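Drovance zieht den Stecker und räumt auf: Unser neuer Gemeinschaftsraum ist fertig

Griltomley, 5/25/21 – Normalerweise schreibe ich an dieser Stelle über Regale, Kabelkanäle und die Frage, wann endlich wieder geliefert wird. Heute darf ich mal etwas Schönes melden, und ich freue mich ehrlich gesagt schon seit Wochen darauf: Der Gemeinschaftsraum im Erdgeschoss unseres Hauses in Griltomley ist eingerichtet und kann ab sofort genutzt werden! Von uns selbst natürlich, aber auch von Vereinen, Kursen und Nachbarn aus dem Viertel, die einen hellen Raum für ein paar Stunden brauchen.

Wir bei Drovance richten ja für andere Leute Räume ein, Warteräume, Besprechungszimmer, Pausenräume, solche Sachen. Und wie das so ist beim Schuster und seinen Leisten, sah es bei uns selbst lange ziemlich traurig aus. Der Raum im Erdgeschoss diente als Zwischenlager für alles, was noch nicht ausgeliefert oder schon wieder zurückgekommen war. Wer dort einen Kaffee trinken wollte, stand zwischen Kartons. Im November haben wir beschlossen, dass damit Schluss ist, und dann ging das große Ausräumen los (ich sage nur: Muskelkater).

Am Anfang stand die Frage, was überhaupt hineinsoll. Ich hatte eine lange Wunschliste, mit Sofa, Bücherwand und einer kleinen Bühne – davon ist zum Glück fast nichts übrig geblieben. Je länger wir darüber geredet haben, desto klarer wurde, dass wir vor allem Platz auf dem Boden haben wollen. Wer einen Kurs gibt, möchte keine Möbel schieben. Also kommt alles, was groß ist, an die Rückwand, und der Rest bleibt frei.

Das größte Stück ist der Fernseher, und um den gab es die längste Diskussion. An die Wand schrauben oder auf ein Gestell stellen? Ich war für die Wand, das gebe ich zu, und bin heute froh, dass ich überstimmt wurde. Gewonnen hat ein schwarzes, mobiles Standgestell aus unserer Reihe Vorora, zwei aufrechte Stangen, dazu eine flache Bodenplatte. Wenn ein Kurs den Bildschirm lieber an der Seite haben will, wird er eben umgestellt und muss nicht abgeschraubt werden.
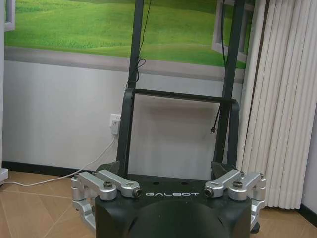
Beim Aufbau haben wir uns Zeit gelassen. So ein Gestell ist schnell zusammengesetzt, aber es soll ja auch gerade stehen, und die Kabel sollen niemandem zwischen die Füße geraten. Ich bin da inzwischen streng geworden. Unsere Hausregel lautet: erst das Gestell ausrichten, dann den Bildschirm einhängen, dann alle Schrauben noch einmal nachziehen und ganz zum Schluss die Leitungen verlegen. Wer die Reihenfolge umdreht, fängt von vorne an, und ich weiß genau, wovon ich rede. Bei meinem ersten Versuch vor ein paar Jahren hatte ich das Netzkabel so liebevoll um eine Strebe gewickelt, dass es am Ende nicht mehr bis zur Steckdose reichte.

Das kleine Ablagebrett am Gestell war auch so ein Thema. Ich fand es überflüssig, die Kolleginnen und Kollegen fanden es praktisch, und jetzt ist es dran. Gedacht ist es für die Fernbedienung und den Adapter, die sonst beide innerhalb kürzester Zeit verschwinden. Bitte keine Kaffeetassen darauf abstellen, das ist mir wirklich wichtig!

Und dann die Wand. Ach, die Wand! Vorher war sie in einem Grau gestrichen, das auf der Farbkarte sehr elegant ausgesehen hatte und im Raum dann nach Parkhaus. Wir haben lange Muster hin und her geschoben, Streifen, Beton, Birkenwald, und am Ende hat eine Landschaft gewonnen: blauer Himmel mit Wolken, eine weite grüne Wiese, ein Hügel, Bäume und dazwischen ein kleines rötlich braunes Haus. Ein Holzzaun läuft quer über die Wiese. Kitschig? Vielleicht ein bisschen. Ich mag sie trotzdem sehr, und wenn ich nachmittags müde werde, setze ich mich mit meinem Tee davor auf den Boden und suche mir aus, in welchem Zimmer des Häuschens ich wohnen würde.

Apropos Boden: Der ist hell, in Holzoptik mit einem feinen Fischgrätmuster, und macht den Raum gleich viel freundlicher. Verlegt hat ihn die Firma Stevens, mit der wir schon lange zusammenarbeiten, und zwar in 2 Tagen, was ich bis heute nicht ganz verstehe. Große helle Platten waren mein einziger Wunsch, bei dem ich nicht nachgegeben habe. Man sieht darauf zwar jeden Krümel, aber das hat auch sein Gutes – es wird schneller gefegt.

Für die Luft steht ein hoher weißer Luftreiniger an der Rückwand. Der war ein Wunsch aus der Gymnastikgruppe, die sich als Erste angemeldet hat. Ich hatte Sorge, dass das Gerät vor dem schönen Himmel stört, aber neben dem schwarzen Bildschirm wirkt es fast zierlich. Das dünne weiße Kabel läuft im Moment noch über den Boden, dafür suchen wir eine bessere Lösung. Wahrscheinlich wird es eine flache Kabelbrücke, vielleicht legen wir es auch ganz an der Wand entlang. Vorschläge nehme ich gern entgegen, wir haben im Büro inzwischen drei Meinungen dazu.

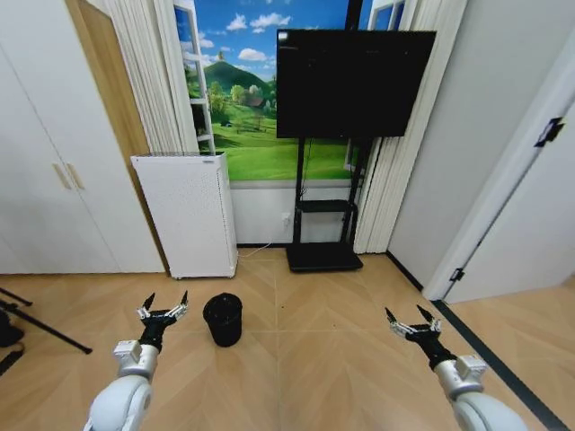

Text: Pressestelle Drovance

Den kleinen schwarzen Papierkorb habe übrigens ich ausgesucht. Das klingt nach einer Nebensache, aber ich habe eine Schwäche für Papierkörbe ohne Deckel, Pedal und Klappe. Oben offen, oben etwas weiter als unten, fertig. Er hat keinen festen Platz und darf wandern, je nachdem, wo gerade gebastelt oder ausgepackt wird. Nur am Abend soll er bitte leer sein. Wer einen Kurs mit viel Papier plant, sagt uns vorher Bescheid, dann stellen wir einen größeren dazu.

Damit alle etwas von dem Raum haben, gibt es ein paar einfache Regeln. Geöffnet ist ab 9 Uhr, um 22 Uhr ist Schluss, auch wenn es gerade gemütlich wird (über uns wird gewohnt). Straßenschuhe bleiben bitte vorne im Flur, Hausschuhe oder dicke Socken sind willkommen. Das Fernsehgestell wird immer zu zweit bewegt und vorher ausgesteckt. An die Wand mit der Landschaft wird nichts geklebt, auch nicht mit dem Klebeband, auf dem steht, dass es sich rückstandslos ablösen lässt. Essen ist erlaubt, solange hinterher gefegt wird.

Eine Miete verlangen wir von gemeinnützigen Gruppen nicht. Wir haben für das erste Jahr 1000 Euro beiseitegelegt, aus denen wir Kleinigkeiten bezahlen, Putzmittel zum Beispiel, neue Filter oder Ersatz für das, was eben so kaputtgeht. Firmen, die den Raum für eine Schulung buchen möchten, bekommen von uns ein Angebot. Stühle und Klapptische kann man bei der Anmeldung dazubestellen, sie lagern im Nebenraum und werden hinterher auch wieder dorthin gebracht. Das ist mir fast das Liebste an der ganzen Sache: Der Raum startet jedes Mal mit freier Fläche.

Was noch fehlt, will ich auch nicht verschweigen. Die Garderobe im Flur ist bestellt und kommt hoffentlich bald. Neue Vorhänge hätte ich gern, da fehlt mir noch der richtige Stoff, denn zu der Wiese passt erstaunlich wenig. Dunkelgrün sah nach Försterei aus, Gelb ging gar nicht. Vermutlich wird es ein ganz schlichtes Weiß, und dann werde ich mich fragen, warum das so lange gedauert hat.

Anmelden könnt ihr euch ab sofort bei unserer Pressestelle, die nebenbei auch den Belegungsplan führt (also bei mir). Schreibt bitte gleich dazu, wie viele ihr seid, ob ihr den Bildschirm braucht und ob Tische gewünscht sind. Wer den Raum vorher anschauen möchte, kann gern vorbeikommen und klingelt am besten am Haupteingang. Redaktionen, die über den Raum berichten wollen, bekommen auf Anfrage weitere Auskünfte zur Einrichtung und zur Reihe Vorora. Ich zeige auch alles persönlich und rede dabei vermutlich zu lange über Kabel.

Über Drovance
Drovance richtet Gemeinschafts-, Pausen- und Besprechungsräume ein und entwickelt unter dem Namen Vorora eigene Standgestelle und Ablagen. Der Firmensitz ist in Griltomley. Abdruck frei, über ein Belegexemplar freuen wir uns.

Kontakt | Impressum | Datenschutz | © Drovance, alle Rechte vorbehalten | Nach oben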